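**June, 4 pm, dye bench**

Batch 23 of the walnut ink. The Sternel hotplate has decided that "low" is a matter of opinion, so I gave up on the dial and stood over the pot with a thermometer like a nervous parent. Held it for 2 hours, strained it through the old Dedard cloth, lost a spoonful to the floor and a smaller spoonful to my sleeve.

Color on the Chae paper is a decent cold brown. On the cheap paper it feathers so badly that my handwriting looks like it belongs to a doctor. More gum arabic next time - I wrote that after batch 22 as well, and ignored it.

Seon-mi Ji thinks the iron is going in too early. She is probably right, and has had the grace to say so only twice. Her own jar from the spring still smells of cloves. Mine smells of pond.
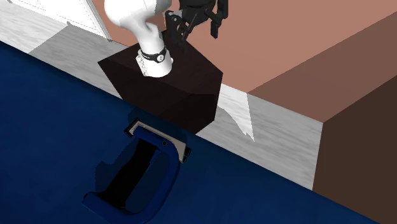
Jar label so far: 363 g hulls, rainwater, 4 g iron, no cloves. I'll split the rest in two tonight, cloves in one half and none in the other, and put both on the shelf behind the Standari scale. Please don't use either one for signing anything.

Still to do: wash the funnel properly, find the lid that fits the wide jar, ask Seon-mi how finely she grinds the gum.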